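How to follow an awards night live and get your recap up before breakfast

Most of the work on an awards post is done before the first star steps out of a car. These steps are the ones we use at Gonatora for music and film ceremonies, and they will suit a blog with one writer or two.

1. Make your list early

Get the nominations and the running order of performers as soon as they are published. Put every name in a plain document with the spelling checked. Leave a blank line under each one for the outfit, the designer if it is confirmed, and anything said on stage.

2. Set up your screens

Use one screen for the broadcast and another for social feeds. Mute the feeds. Sign in to your stream 30 minutes before the red carpet starts, as passwords have a habit of expiring on the night.

Keep your phone on charge within reach. If you share the work, agree who watches what. Ebbe Haugland takes the carpet for us and Kenji Boateng takes the stage, and they swap after the second break.

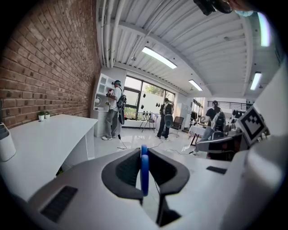 3. Write short notes with times

Put the clock time beside each note. "9.42, best new act, forgot to thank band" is enough. Don't try to write full sentences while the show is on.

4. Check before you repeat

A rumour about a snub or a row backstage can go round the world in minutes. Look for the clip itself. If all you have is a screenshot of someone's post, leave it out or wait until morning.

5. Pick your moments

Choose one for the headline and no more than six for the body. Our longest recap ran to 59 items and hardly anyone reached the end. The one that did best that July was 592 words.

6. Sort out photos

Only use pictures you have a licence for, and credit them the way the agency asks. Embedding an official post is fine if the account allows it.

7. Read it aloud and publish

Give yourself 20 minutes for this. Check the winners against the official list once more, then add the link to last year's recap at the foot of the post.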